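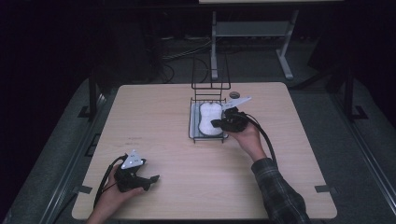 The sponge question, settled for now

Last month's item on shared kitchens drew more mail than anything we have run since the parking piece, and nearly all of it was about sponges. We had written two paragraphs on refrigerator shelves and one stray sentence on how often to replace the sponge. You read the stray sentence.

For the record, the house rule at Brokside is now a new sponge every two weeks. Malsha Uddin proposed one week, Ayman Bennani proposed "when it starts to smell," and the rest of us picked a number in between so we could go to bed. The old one moves down to floor duty and gets a corner snipped off so it can't sneak back upstairs. If you find a snipped sponge in the sink, please take it away quietly. We don't need another email thread.

Several of you wrote in to defend the microwave. A damp sponge, a minute on high, good as new. We tried this in the Mirkwood building's kitchen and it does do something, mainly to the smell of the microwave. A dry sponge in there can catch fire, so whoever left one going in December and went to take a phone call should consider themselves spoken to. A run through the dishwasher with the heated dry on is duller and safer. Either way it buys you a few days at most.

What helps more is letting the thing dry out between uses. Wring it hard, stand it somewhere air can get at it, and don't leave it face down in a puddle behind the faucet, where all three of our buildings seem to believe sponges live. A wire rack is fine. So is a clip. The little ceramic frog at Agbeko is charming and holds water like a bathtub, and we're sorry to say it has to go. It will be on the giveaway shelf by the laundry until somebody with lower standards claims it.

On brushes: yes, we know. A brush dries faster and lasts longer, and the people who use one would like you to hear about it. There are now brushes under every sink for anyone who wants to convert. They will not get baked cheese off a pan, and we have the pan to prove it.

On cloths: they go in the hot wash, with the towels, and they don't go back on the hook damp. The hook has seen enough.

A bulk box of 79 sponges has arrived (the box says 80, and Ayman swears he hasn't touched it). It's on the top shelf of the supply closet, behind the light bulbs. Take one when yours is due and write it on the sheet. Please don't take a spare for your room.

Next month we return to refrigerator shelves, which was the subject in the first place. Labels are by the door. Whoever owns the jar marked "ask me," we're asking.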